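Two-arm table – safety walk-through with comments
Ritside workshop, May 2023
Filled in by Cyprian Rutkowska

I'm writing more than usual under each line, so please bear with me. The left gripper let go of a mug during the Tastel run and it rolled clear off the table, and I'd like whoever picks this sheet up next to have the whole story.

1. Gripper fingers, both arms – OK with comment
Tips meet cleanly when closed, and I couldn't feel any burrs. The left one took 7 tries at the closing test before Sisay logged a full grip force, so I've left the fault open (it's number 23 on the list). Do run the test again before you trust it with anything breakable!
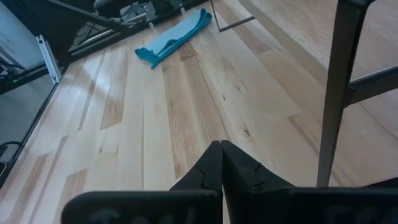

The wrist mounts got a going-over too, and every screw held at its torque mark. Thank you to whoever redid the paint lines, they're a joy to read.

2. Tabletop – OK
No splinters, nothing sticky. The folded cloth may stay out for the folding task, but please keep it well away from the rails.

3. Cables – NEEDS ATTENTION
My biggest worry, if I'm truthful. There is slack near both wrists, and one long cable goes over the table edge and across the floor on the right-hand side. I nearly caught my foot on it, and I knew it was there. Floor cover requested from Brumeo.

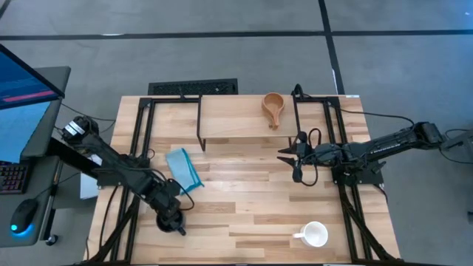 Until that cover arrives, walk the long way past the desk, even when you're in a hurry – I know, I know, it's a nuisance.

4. Raised shelf – OK
Pressed down on all corners and it didn't budge. Speed near the shelf stays capped at 100 mm per second until the grip fault is closed.

5. Stop button – OK
Tested from both sides, and both arms halted right away. The left arm sagged a little afterward, well within what we allow.

6. Service hours – DUE SOON
The left arm is getting close to 2,000 hours, so I've asked for the finger drive to be opened up at the same visit. It seems silly to take it apart twice.

Result: may run with a person standing by. No unattended runs.
Still open: items 1, 3 and 6.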